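Rerkard Residents' Forum
Building Services > Laundry Rooms
Topic: Proposed change to per-load charges

Kourosh Asadi
Building Services Office
The office has reviewed the laundry charges for the coming year and invites comment from residents before the end of March. Under the proposal, the present charge per load would be withdrawn and each apartment would pay a flat fee of 80 dollars per year. The fee would cover washing and drying in both towers. Residents who have their own machines may apply for an exemption in writing. Comments posted in this thread will be included in the record.

northstair_4
I support the proposal. The card readers in the north tower were out of service for much of the winter, and residents were asked to walk to the south tower with their washing. A flat fee would remove the readers altogether. Would the office confirm whether credit remaining on existing cards will be refunded?

Kourosh Asadi
Building Services Office
Remaining credit will be refunded in full on return of the card to the front desk.

M. Trultanine
I must record an objection. A single person washing twice a month would pay the same as a family of five washing every other day. The present system charges people for what they use, and I see no good reason to give it up on account of faulty readers. Readers can be repaired.

southtower_sang
With respect to the previous poster, repairs have been quoted at 900 dollars for the north tower alone, according to the notice in the lobby. That money comes from all of us — including the person who washes twice a month.

M. Trultanine
The notice also states that the reserve for laundry equipment stands at 1,000 dollars. The repair can therefore be met from funds already set aside for this purpose. I would accept a lower fee for one-person households as a compromise.

northstair_4
A reduced rate seems fair to me, provided that it does not require a new form every year.

Fomo
Whatever is decided on charges, I ask that the rules on loading be posted again. Overfilled drums and forgotten loads cause more delay than the readers ever did. Dark items should be put in by themselves, a few at a time, straight from the basket.

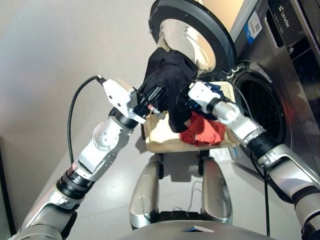 Summary of comments received to date
Posted by Building Services Office

1. Flat fee: two residents in favor, one opposed.
2. Reduced rate for one-person households: proposed by M. Trultanine and supported by northstair_4. The office will prepare a figure.
3. Loading rules: to be posted again in both towers.

southtower_sang
I do not support item 2. Apartment size is already reflected in the monthly dues, and a second adjustment would be difficult to check. Please amend the record.

Kourosh Asadi
Building Services Office
The record has been amended. The thread remains open.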